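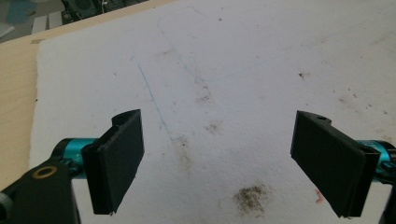
Ticket 11: hand-held gripper, pads slip on soft items

Last updated: 2020-11-02
Opened by Thenmozhi Kandasamy, Clallavik shared workshop

Fault
Printed pads hold rigid blocks but lose fabric when the tool is lifted. Repeats on both sides. The foam board is fine as a backdrop but needs a brush down, as crumbs stick to the pads.

Checked so far
Pivot bushings: no play by hand.
Teal joints: grub screws tight, no rotation under load.
Trigger travel: full, fingers close parallel.
Pad faces: ridged from the print, hard, very little grip.

Log
T.K.: Sanded one pad with 100 grit, then 300. Slip got worse. Pad scrapped and reprinted.
R. Pisharody: Tried the Famano rubber sheet. Grips well but drags the cloth sideways on release. Removed.
T.K.: Went over to dark fabric facings on both pads. Edges fray where they were cut with scissors. Trim before they reach the pivots. Test piece is the black cap, gripped low on the crown with the seam between the fingers. Squeeze until the cloth bunches slightly and no further. 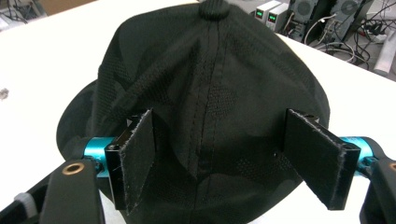 Q (Geetha Bangera): Do the bushings need oil?
A (T.K.): Leave them dry. Oil creeps on to the pads and collects dust. Wipe them out with a cloth and replace them if the arm starts to rattle.

Still open
Glue for the facings. Contact adhesive is holding for now. Raghavendra to run 1000 closures on the Kemppainen jig and report peeling at the corners.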